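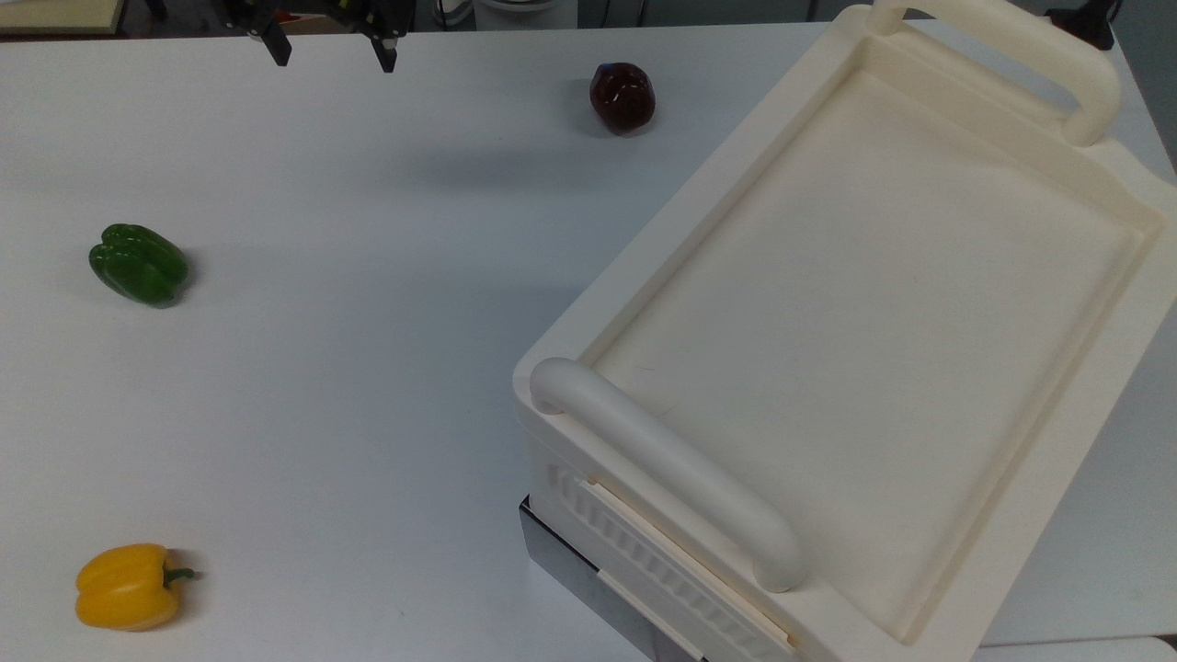
Against the tidy demonstration

Most groups that train manipulation policies from demonstrations report one number first, and it is the number of demonstrations. I think it is the least useful figure they could give. This essay argues for counting starting layouts instead, and for writing down what was varied between them.

The task I have in mind is the usual one: toy produce on a white table, a tray at one side, a two-fingered gripper guided by an operator. The policy is meant to learn to pick up a pepper and put it in the tray. Our set at Jemholm holds 544 such episodes. It took me an embarrassingly long time to ask how many of them were different.

The answer was 36. That is the number of distinct starting layouts, where I call two layouts distinct if at least one item has moved by more than its own length or has been turned to face another way. The remaining episodes repeat one of those layouts with small changes that the operator did not intend. They contain slightly different hand paths and slightly different grasp heights, and they have some value, but they do not tell the policy anything about a pepper in a new place.

The cause is ordinary. An operator who resets a table by hand will put the items back where they were comfortable to reach. After an hour the reset is as practised as the grasp. Items drift towards the middle, keep a generous distance from one another, and lie on whichever side gives the fingers an easy pair of faces. The set grows quickly and the success rate during collection looks excellent.

A bell pepper is a good object for showing the damage. Lying on its side it offers long ridges and a stem that points somewhere. Standing upright it is shorter across, the stem is out of the way, and the fingers must come down over the lobes. A policy trained almost wholly on one pose will treat the other as a new object. In our first set, Yule, the upright pose appeared in 2 layouts. The trained policy closed on air or knocked the pepper over, and we spent most of November adjusting the network when the fault was in the table.

The receiving end deserves the same care. People vary the items and leave the tray alone, as if it were part of the building.
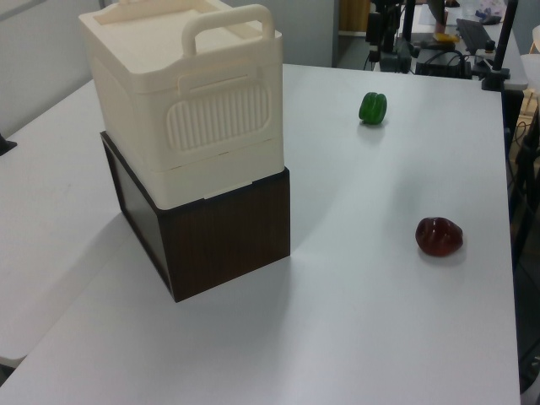 A container with a handle is a different target when the handle is down the near side than when it is across the line of approach. Its height above the table changes the release point, and so does whatever it is standing on. If the container sits at one angle and one height for the entire collection, the policy has no need to look at it. It can learn a fixed place in space and drop things there. The first time somebody shifts the container by a hand's width, the pepper lands on the table.

Balakrishnan Chowdary, who runs collection at Plullach, disagrees with me on part of this. His view is that repeats are cheap and smooth out operator noise, and that a policy with too few passes over each layout learns the hesitations along with the motion. I accept that for contact-heavy work such as inserting a plug. For placing a pepper in a tray I do not. In our second set, Pratolside, we recorded 361 episodes, each from a layout drawn by a script and printed on a card beside the operator. It is a smaller set than the first and it was slower and duller to collect. The policy trained on it coped with moved containers far more often, and the grasps were no rougher.

The cards met some resistance. Operators dislike being told to put a pepper at the far edge, or two items nearly touching, and they fail more often when they do. I would keep the failures, marked as such, with the layout number attached. A corner of the table where a trained person struggles is worth knowing about before the policy is sent there.

So my request to anyone publishing a set of this kind is modest. State the number of layouts beside the number of episodes. Say which poses each item was given, and whether the container moved, turned or changed height. Give the rule by which you decided two layouts were different, even if it is as crude as mine. If the layouts were chosen by the operator from memory, say that too.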